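Print this page | E-mail this to a friend

Tote and bin check, packing bench: my notes from June

Rukhsana asked if I'd type up the bin inspection with the comments left in, because last time I handed over a sheet of ticks and then spent a whole lunch break explaining what I'd meant by them. So these are the ticks and the grumbling together. I started at 5 in the afternoon, when the benches are quiet and I can get my head right down inside things (you need to, and you need a flashlight).

1. Rim and corners. OK
Run a gloved hand all the way along the top edge. Gloved! Fikri did it bare-handed in the spring and wore a bandage for a week. No burrs this time. One corner felt a bit rough on the Kimaro bin, so I put tape on it and wrote it up.

2. Bin sits flat on the table. OK
Push down on opposite corners and see if it rocks. One did, but it was a washer underneath, so that doesn't count.

3. Table top. OK, with a comment
Look for splinters where the bins get dragged. I'd love it if people lifted them, and I know I say this every time. Wipe up the dust before you put the bin back or you'll be sanding the table with it.

4. Walls. OK
Flat, no bulges, no cracks at the folds. Press the middle of each panel with your palm and listen for a pop. The Bokberg ones pop if you so much as look at them, and Gladys says that's just how they are, so I've stopped failing them for it.

5. Inside paint and floor. COMMENT
Now this is the one I want to talk about. Worn paint on its own is not a fail. Scuffs, smudges, gray patches, all fine, they're working bins and I'm not running a beauty contest. What I'm after is paint that's lifting, because flakes end up in with the parts and then Dimas gets a phone call. Drag a strip of masking tape over the patch, peel it off and look at the sticky side. 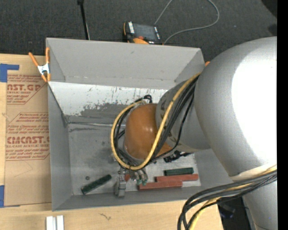 If the tape comes up clean, tick it and move on. If there's anything on it, even a crumb, the bin goes to the Silmont shelf with a red tag and somebody repaints it before it comes back. I had 2 go to the shelf this round, both of them the older kind, and neither one was a surprise to me.

6. Seams. OK
Fingernail along every join. If your nail catches, look closer. If it catches and the edge moves, red tag it, don't bend it back (I'm looking at you, Fikri, and you know which bin I mean).

7. Load label. FAIL on one
Has to be there and has to be readable from where you stand. One label had been rubbed down so far that the 300 could have been anything. I've asked Rehema for a fresh sheet of them, and please stick them on the outside this time.

8. Cleaner. OK
Nustik wipes only, and let the floor of the bin dry before it goes back in use. We still have plenty, somebody ordered 1,000 and I don't think we'll ever get to the end of the box.

9. Floor around the bench. OK after sweeping
Swept it myself. Found three pens.

Still open: the label, the rough corner and the red-tagged bins. I'll look at those again once Rehema's sheet turns up, and if you've moved a tagged bin off the shelf, please tell me where it went.

3 comments | 2 shares | E-mail | Print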